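菜买回来全堆在一口锅里，台面乱得没地方切菜，大家都怎么收拾？

Rungnapa Nilsuwan 发表于 8月 浏览 1,258

各位好！刚搬进新租的房子，厨房终于有一张像样的大台子了，不锈钢台面，我高兴得不行，第一天就买了一大堆菜回来。然后问题来了：台子越大，东西摊得越开。

我现在的习惯是买菜回家先把袋子一倒，葱、辣椒、洋葱、茄子全扔进一口不锈钢锅里，想着等会儿一起洗。结果洗的时候大葱横在最上面，一头伸到锅外面去，洋葱也混在里面，翻来翻去，泥掉得到处都是。旁边还有鸡蛋盒、杯架、玻璃碗、小杯子，真正能放砧板的地方就那么一小块，砧板还老是摆歪。

想问的有这么几件事：
菜用锅装到底行不行？要不要专门买沥水篮？
台面上铺东西好不好？我铺了一大张大理石花纹的，喜欢是真喜欢，可是切菜的时候会不会跟着跑？
杯架这种高高的东西放哪儿顺手？
鸡蛋要不要从塑料盒里拿出来？

我平时做两个人的饭，周围朋友来了会多一点。预算不多，最好先用手头的东西解决。谢谢大家！！

Barrett Doucet 回复 赞 767

这个话题我太有话说了！我家厨房折腾了好几年，现在每次备菜都觉得特别痛快，把我的做法写细一点，你挑着用。

先说锅。用锅装菜完全可以，我到现在也这么干，一口深一点的不锈钢锅端着就走，比塑料盆稳当多了。问题出在什么都往里扔。带泥的和不带泥的一定要分开：莲藕、山药这一类先单独冲一遍，土冲掉了再进锅；洋葱别洗，外皮干干的放一边，要用的时候剥掉就好。大葱进锅之前先切一刀，葱白一段、葱叶一段，长度跟锅差不多，就不会伸在外面碍事了。光这一刀，台面立刻清爽一半！

锅里摆放也有个顺序，重的硬的在下面，软的在上面。藕打底，茄子靠边，辣椒放最上头。茄子皮磕一下就有印子，压在下面过半天拿出来很难看，味道倒是没事。还有锅把手，记得转到台子里侧，胳膊一扫就是一锅菜，我扫过，捡了十分钟辣椒。

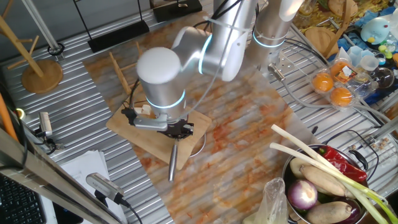
再说台面怎么分。我的办法是把台子当成一条流水线，从左到右：待洗的、砧板、切好的。我是右手拿刀，待洗的放左边，切好的往右边推，右边摆一个玻璃碗接着。左撇子反过来就行。砧板的位置最先定，定完了别的东西都给它让路，前后左右至少留一个手掌的空。很多人是反过来，先把瓶瓶罐罐摆舒服了，最后砧板塞哪儿算哪儿，那当然是歪的。

砧板打滑这个好办，拿一块湿抹布拧干，叠平了垫在下面，木头的也好塑料的也好，纹丝不动。你铺的那一大张东西，如果是薄的软的，下面又是带棱的不锈钢台面，那多半会跟着走，切硬菜的时候尤其明显。我会把它往后挪，专门垫碗碟，切菜这块露出台面，直接垫湿抹布。花纹照样看得见，一点不浪费！

木砧板用完刷干净要竖起来晾，平躺在台子上底下那面总是潮的。找个有木条的小架子，砧板往里一插，两面都透风。小的圆木板也可以一起插进去，省得靠在别的东西上，一碰就倒。

杯架我试过很多地方，最后放在最靠边、离水龙头远的那个角。它高，放中间挡手。木头的那种圆底座怕水，下面垫个小碟子，杯子倒挂前先控一控水。

最后是塑料袋！菜一倒出来，袋子马上叠好收走，或者直接拿来装菜皮。那种皱巴巴一团立在锅旁边的袋子，看着不占地方，其实你每次伸手都要绕它。我现在的规矩是袋子不清走，刀不拿出来。

Tavion Mahmoud 回复 赞 10

买个沥水篮吧，便宜，省事。我用的是 Mamell 的，折起来能塞抽屉里。锅也能用就是洗完底下一汪水，葱泡久了会发黏。

鸡蛋我不拿出来，连盒子一起进冰箱，盒子上的标签留着，看日期方便。

Kenji Rosenthal 回复

楼上两位说得都好，我补充一点备菜顺序，跟台面乱不乱关系挺大的。

我是先切不出水、味道轻的，再切味道重的。比如这一锅菜，我会这么走：藕先切，切完泡在清水里，不然会发黑；然后茄子，茄子切开变色快，所以最好是快下锅了再动它，前面可以先洗好放着；接着大葱和洋葱；辣椒永远最后一个。辣椒切完砧板直接去洗，手也去洗，千万别揉眼睛，说多了都是泪，哈哈。

这样一块砧板从头用到尾，中间擦一擦就够了，不用摊开好几块板子。生肉另说，一定单独用一块。

切好的东西我喜欢用小杯子小碗分装，葱花一杯，辣椒圈一杯，排成一排，炒菜的时候顺手一倒，那个感觉特别过瘾，像自己在开饭馆！小杯子叠起来收也不占地。至于零零碎碎的小东西，夹子啊皮筋啊小调料包啊，全部归到一个托盘里，要用台子了整个托盘端走，不用一样一样挪。托盘里面乱一点真没关系，隔一阵子倒出来清一次。

另外，做两个人的饭其实不用一次把所有菜都拿出来。我以前也爱一口气全洗了，后来只拿当顿要用的，剩下的干着放回去，叶子菜能多放好几天。藕切开没用完的，切口包上保鲜膜放冷藏，尽快吃。

Rungnapa Nilsuwan 回复

天哪，谢谢大家！我刚照着 Barrett 说的把大葱切了一刀，又把砧板底下垫了湿抹布，真的不跑了！！杯架也挪到角上去了。沥水篮我先记下，下次逛 Bellamy 的时候看看。

再追问一句，山药削皮手会痒的，你们是戴手套还是有别的办法？

Barrett Doucet 回复

戴手套，一次性的就行。或者带皮蒸熟了再剥，一点都不痒，皮一撕就下来。蘸白糖吃，好吃得很！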